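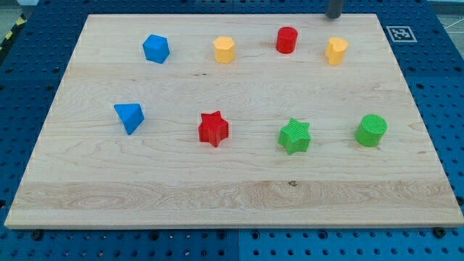 Colored shape blocks on a maple board.

Hesville Station Rebuild: Frequently Asked Questions

Last updated in July. Answers are revised when the construction schedule changes.

What is being built?

The 1950s station building at Hesville is being replaced. The new station will have one longer platform on each side of the tracks, a pedestrian underpass with ramps and elevators, a heated waiting room, and a bus loop on the Kuzmenko Street side. The freight siding north of the station stays where it is.

Why not repair the old building?

An engineering review found that the roof beams and the foundation under the ticket hall would both need replacing. Doing that work with passengers in the building would have taken longer than building new, and it would not have fixed the platforms. They are too short for the trains now running on the Jallotden line, and passengers in the last two cars have to walk forward to get off.

Is the station open during the work?

Yes. Trains continue to stop at Hesville through a temporary entrance on Merley Avenue. The old ticket hall is closed and will not reopen. Ticket machines have been moved to the temporary entrance, and there is a staffed window there from 6:15 a.m. to 1:30 p.m. Outside those hours, please use the machines or buy on board. The on-board surcharge is waived for anyone boarding at Hesville until the new station opens.

Are any trains being cut?

Most of the timetable is unchanged. The last evening train to Jallotden is replaced by a bus when crews need both tracks. Bus nights are posted at the temporary entrance at least a week ahead. The bus leaves from the stop across from the temporary entrance and takes 41 minutes, which is longer than the train. It stops at every station on the line. Bicycles can't be carried on the bus.

Why is my morning train slower than it used to be?

There is a speed limit through the work area of 30 miles per hour. It applies to all trains, including those that don't stop at Hesville. The limit will be lifted one track at a time, starting with the eastbound track once the first new platform is finished.

Where can I park?

The main lot is closed and is being used for materials and site offices. A temporary lot is open on the former lumberyard site at the end of Merley Avenue. Parking there is free for rail passengers and no permit is needed. Monthly permits for the old lot have been suspended, and holders were refunded for the unused part. If you had a permit and did not get a refund, contact the project office with your permit number.

Accessible spaces are next to the temporary entrance, not in the temporary lot. They may be used by anyone displaying a valid placard.

Is the temporary entrance accessible?

The eastbound platform can be reached by ramp. The westbound platform can't be reached without stairs until the underpass opens. Passengers who need step-free access from the westbound platform should stay on to the next station, where a free shuttle van will bring them back. Ask the conductor to call ahead. Passengers boarding westbound can take the same van from Hesville. It doesn't run to a timetable, so please allow an extra half hour.

How many people use the station?

The most recent count recorded 2,117 passengers getting on or off on a typical weekday. The new waiting room and platforms are designed for a higher number, based on housing already approved on the west side of town.

Who is paying?

The state is paying the largest share, under its rural stations program. The rest comes from the county and the railroad. The town of Hesville is paying for the bus loop and the sidewalks leading to it, and that money was approved with the last road budget. Fares on the line are set separately and are not tied to the cost of the project.

When will the underpass be dug?

The underpass will be built as concrete sections beside the tracks and slid into position during a full closure of the line. The closure will last several days, and buses will replace all trains. Dates have not been set. They depend on the freight operator agreeing to route its trains another way, and those talks are still going on. We will give at least two months' notice.

Will there be work at night?

Some. Work next to a live track can only be done when trains aren't running, between 12:20 and 4:50 a.m. Homes within 1,000 feet of the site get a letter before each block of night work. The letter lists the dates and the type of work. Pile driving, the loudest part of the job, will be done in the daytime only.

What if my house or car is damaged?

Houses on the south side of Kuzmenko Street were offered a survey before work began. If you turned it down or moved in later, you can still ask for one. To make a claim, send the project office a short description, photographs, and the date you first noticed the damage. Don't arrange repairs until an inspector has visited, unless the damage makes the property unsafe.

What happens to the old station clock and the benches?

The clock has been taken down and is in storage. It will be put up in the new waiting room. Four of the benches are going to the county museum. The others were in poor condition and were not kept.

Will the new station have a café?

There is space for a small kiosk beside the waiting room, with water and power connected. The railroad will advertise the lease once the building is closer to completion. No tenant has been chosen. Restrooms will be open from the first train to the last whether or not the kiosk is let.

Can I keep a bicycle there?

There are racks at the temporary entrance for now. They are not covered. The new station will have a covered rack on each side of the tracks and a locked bike room on the Kuzmenko Street side. Bikes left at the old racks were moved to the project office. Bring a key or a description to collect yours.

Can I see the plans?

A printed set is kept at the project office and another at the Hesville library reference desk. Both include the drainage drawings, which were missing from the first set put on display.

Who do I contact?

Questions about construction, noise, parking refunds, or claims go to the project office at the Merley Avenue end of the site. The community contact is Myroslav Pylypenko. The office is open from 8:30 a.m. to 4 p.m. on weekdays and closes for lunch at noon for one hour. Questions about tickets, delays, or lost property should go to the railroad's customer service desk. The project office can't look up tickets or issue fare refunds.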